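Search this site
Search
Print this thread | E-mail this thread

Kamran Nikzad

1/ Our department wants to buy a surgical robot for the training lab. I'm on the purchasing side and I've spent November reading quotes. Posting my notes because other skills labs are going to get the same pitch, and the pitch is very good.

2/ Two vendors made it to the short list, Plondus and Flotuvari. Both lead with "automated suturing assistance." Both put it on page one of the quote and the service contract on page 11. Read page 11 first.

3/ What I keep asking for and not getting: cost per closed incision. Not per seat, not per year. If a resident ties a knot on the machine, what did that knot cost us, with the instruments, the thread, the pad and the tech's time in it?

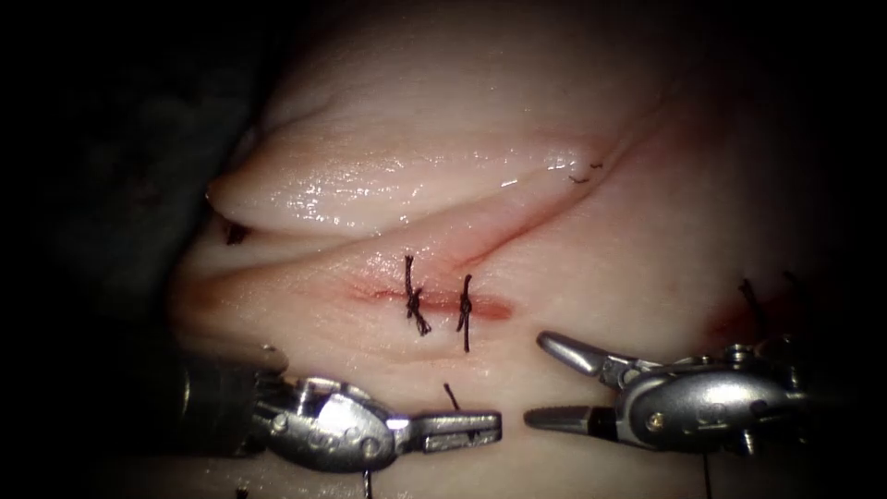

4/ Instruments are where it gets ugly. The Plondus ones have a use limit of 20 and then the console refuses them. Their training instruments have the same limit as their clinical ones. I asked why. I was told it was "for consistency."

5/ Price per instrument is $847. You need two to tie anything. Do the division yourself, then ask how many sessions a resident needs before the knots are any good. I got three different answers from three different people at the same company.

6/ And it's never only two. Drivers, graspers, scissors, a spare of each for when one starts slipping in the middle of a session. Flotuvari's list price looks lower until you see the spares are on a different sheet.

7/ A reply asks if the automation is real. Depends what you call real. From what I've read of their own material, the software can help place a stitch on a flat pad under good light. I have seen no number from either company for how often a person has to step in. I asked for one in writing. Still waiting on both.

8/ "It will get better with updates." Fine. Then put the updates in the contract with dates, and knock something off the price for every date you miss. Plondus said they'd take that back to the team. I know what that means, I've said it myself.
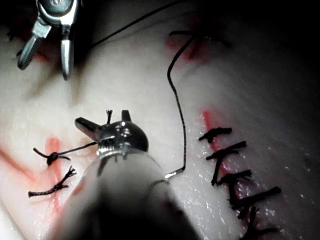 9/ Thread and pads sound like pocket change and they aren't. Synthetic pads get cut up fast and you can't reuse a stretch that's already been closed. Chung quoted us 973 for a case of pads, shipping extra, and could not tell me how many sessions a case covers. So I budget for the worst and get told I'm being negative.

10/ Before anyone says it: yes, I've sat at a console. It's impressive. My hands felt steadier than they are. Being impressed is not a line item, and the demo pad was brand new with the sales engineer standing right next to me.

11/ Things I'd want in any quote before I sign:
- use limit per instrument, and whether it resets after repair
- who pays when an instrument fails early
- software fee after year one
- data ownership, since every session gets recorded
- the price of leaving

12/ That last one matters more than people think. Flindadano offered us a three-year lease with a buyout, and the buyout number was blank. Blank! "To be determined at end of term." I sent it back with a sticky note.

13/ Someone upstairs asked why we don't just buy the cheap box trainers again. Good question. For basic knot tying I'd buy the boxes tomorrow. The robot makes sense if your residents are going to use one in the OR and need hours on it. Count those residents before you count anything else. Our count was lower than the proposal said.

14/ Where I've landed, for now - rent one for a single term, log every instrument use ourselves, and decide from our own log. Neither vendor likes this. Flotuvari at least sent a rental price. It's high, but it's a number and it's on paper.

15/ If your lab has real running costs, even ugly handwritten ones, my messages are open. I don't need brochures. I have the brochures.

Contact | Copyright Kamran Nikzad | Back to top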